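Ercombe bench notes
Sep 4, 2018

Thread on the replay fault in the cloth task. Long, and mainly of use if you record two-handed demonstrations and play them back on arms.

Symptom: during a replay of the wringing motion, the left arm closed on the cloth late. The right arm had already started its twist. The cloth came out of the left jaws, the right arm had no load to pull against, and its forearm struck the tap on the test basin.

Damage: spout bent on the test basin, one fingertip pad torn, one wrist cover cracked. The cell was shut with the guard locked. Nobody was inside and nobody was hurt. It still went in the incident log, as any contact with fixed plumbing does.

The stop did not trip at the moment of contact. It tripped 12 control cycles later, when the joint error limit was passed. More on that further down, as it is a separate fault and in my view the worse one.

First suspect was grip force. The cloth is thin and slides on the mesh pads when the jaws are only half closed. We raised the closing force and replayed the same recording. The cloth slipped in the same place. We ran that one in free air, with the basin taken out.

Second suspect was the Haltora wrist drive on the left arm, which has a history of sluggish starts from cold. Swapped it for the spare. No change. Swapped left and right arms in software. The lateness followed the recording and stayed on the left-hand track whichever arm played it. So the hardware was in the clear and the data was wrong.

The recordings come from two hand-held grippers. Each one has its own camera and its own log of jaw opening. Each one stamps its log from its own clock. The clocks are matched once, at power-up, and then left alone.

We laid the two jaw traces over each other for a clip where the person squeezes both grippers together at the start. The left trace was 58 ms behind the right. The check we had in place compares start times as written in the file header, and those agreed to the millisecond. The header time is copied from the right unit to the left. It could never have disagreed.

That is a poor check and it was mine. It had passed every session since it was written.

Cause of the offset: the left gripper had a battery change in the middle of a session. On restart it asked for the time, got no answer in the allowed window, and carried on from its last saved value. There was a warning for this. It was written to a debug file that is wiped at the next start.

Why so small an error matters here: for picking up a cup it doesn't. You close, you wait, you lift. Wringing has no wait in it. One hand starts turning while the other is still tightening, and the tension in the cloth is what holds it all together. Late on one side and there's no tension.

The recordings made by hand, with marker bands on the wrists, are not affected. Those take both wrist positions from a single camera and so have a single clock. They have no jaw signal either, so they couldn't have shown us the fault.

Back to the stop. The force limit on the right arm should have caught the tap strike. It was being read from a filtered value, with a filter picked for smooth plots. The raw value crossed the limit at once. The filtered one never did.

Anything that can stop the arm now reads the raw signal, sampled at 1000 Hz. The filtered signal is for plots only and has been renamed so that it can't be taken for the other one. Expect more nuisance stops. We have had 2 so far, both from the cloth snagging on the rim, and I'd keep both.

Changes on the recording side: clocks are matched again after any restart. A gripper with no valid time refuses to record. Each clip begins and ends with a double squeeze, and the offset is measured from the jaw traces at both ends. A clip whose two offsets differ is thrown out.

Things we haven't done. The Surunen loader still accepts old files without the squeeze. I'd like it to reject them, but others depend on it. The affected clips could be shifted by a fixed amount and kept. I don't trust the drift enough to do that and have pulled them from the training set.

The tap stays in the replay set-up. It was suggested that we take it off and save the cost of another spout. The task is done at a washbasin and washbasins have taps.

Cloth task at the basin, by hand with the wrist markers, and with the hand-held grippers.

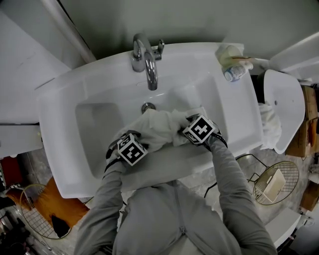
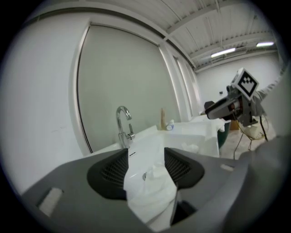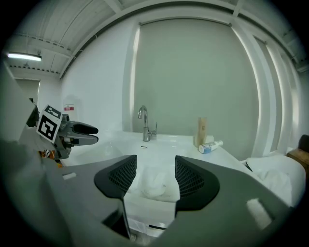

Marciniak: We had the same thing with the saved clock value after a battery swap. Measuring the squeeze at both ends won't help if the restart falls between them and the unit rejoins the same clip. Do you split the file on restart?

Not at present. A restart leaves a gap in the jaw log and the clip is flagged, but it isn't split. I'll change it so that a restart closes the clip.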